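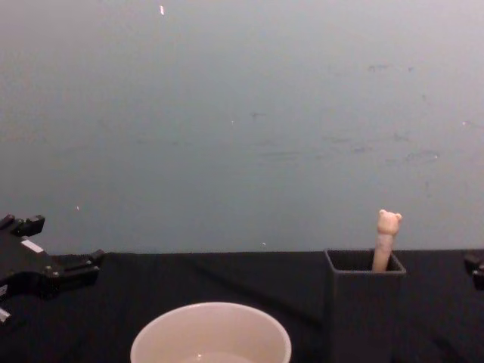
Twenty winters of soup: a talk with Erzsébet Medve

When I telephoned Erzsébet Medve to ask for an interview, she told me to come on Monday at ten, after the onions. I did not understand what this means until I stood in her kitchen at the Wadarero, the lunch house on the hill above the old railway yard, and could not keep my eyes open. There were two sacks of them, and she had peeled the most of it alone.

The Wadarero has 62 seats and one menu. From October to May it serves only soup, bread and a small sweet thing, and in the summer it is closed. Mrs Medve has cooked there for twenty winters. Before, she worked in the office of a paper mill, and she says that she was a bad clerk.

"I was always looking in the clock for lunch," she said. "My chief told me, Erzsébet, you should work in a kitchen, and he wanted to insult me. I went home and thought about it the whole weekend."

She learned from the former cook, a man with the name Quiambao, who did not use recipes and did not like to be asked. For the first winter she was allowed to wash, to cut and to carry. He let her taste, and then he asked what is missing. If she said salt, he was disappointed. "He wanted to hear lemon, or time. Very often it was time. I hated this answer, it is a horrible answer when people are already standing at the door."

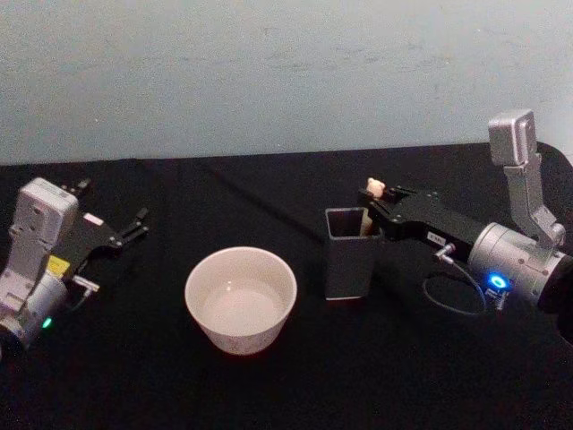 I wanted to know how she decides how much one guest gets, for the price is the same for everybody. She said it is the question on which she and Quiambao had their only real quarrel. He filled every portion to the rim, and she found that older people were then ashamed to leave something. A plain white bowl can look generous with much less in it, and a square cup, even a dark grey one, always looks to her as if it belongs to the tea afterwards. So she gives a smaller first portion and goes round the tables with the pot. "Then they say yes or no, and it is a conversation. Some people have only this conversation in the day."

She writes down every soup that she has made for the house. The list stands in four school notebooks, in pencil, and on the day of my visit it had reached number 464. Many of them are relatives of each other – bean with smoked rib, bean without smoked rib, bean with the rind of cheese from the week before. Number 271 is crossed out so strongly that the paper is broken. It was a cold cucumber soup in February, made for a bet, and she does not wish to speak more about it.

Her own favourite is a caraway soup from her grandmother, with only flour, fat, caraway, water and an egg. She gave me the way of making it, and I repeat it as she said. The caraway goes first in the fat, until you can smell it from the next room. Then comes the flour, which must become the colour of a hazelnut, and then cold water, all at once, with strong stirring. It cooks slowly for half an hour. The egg is beaten with a fork and goes in as a thin thread at the end. 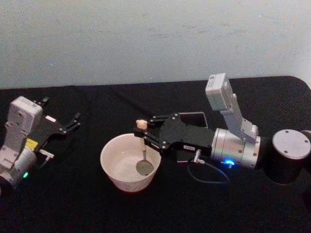

"It is poor people's soup and it does not need improvement," she said. Still she has tried it with cream, with white wine and one time with chestnuts, and the chestnuts stayed for two winters on the menu. The guests asked for them. She herself ate bread on these days.

In the second part of the morning came Rupert Imhof, who brings the vegetables from his field at Zusar and who takes his lunch as a part of the payment. He sat down at our table without being asked. He believes that the Wadarero has changed what he grows. Earlier he had mostly salad for the market, and now half of the field is roots.

"She telephones me in March and orders celeriac for November," he said. "In March I don't know what I will eat for supper."

They argued a while about leeks. Mr Imhof says that the green part is for the compost, and Mrs Medve cooks it for a broth which she uses on the next day under nearly everything. I have tried this at home since then, with the leaves of three leeks, a carrot and one clove, and I am on her side. One must only wash them very well, between all the layers. 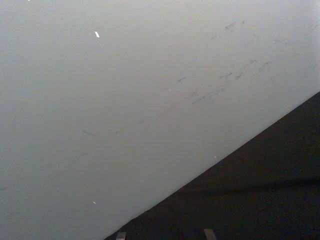 I asked both of them what will happen when she stops. She is now sixty-eight and her shoulder is not good, and the big pot she already does not lift alone. There is a young baker from the Wumik bakery downstairs who comes up on his free mornings and cuts things. He is quick, she says, and he tastes too little.

"I ask him what is missing and he says pepper. Good, it is a beginning. Last week he said that nothing is missing, and I was so surprised that I tasted again." She went to look at the stove then and spoke from there, with her back to us. It was a quarter past eleven, the first guests had hung up their coats, and she told me that if I want to write more I can do it with a spoon in the other hand. There was barley with mushrooms, number 465.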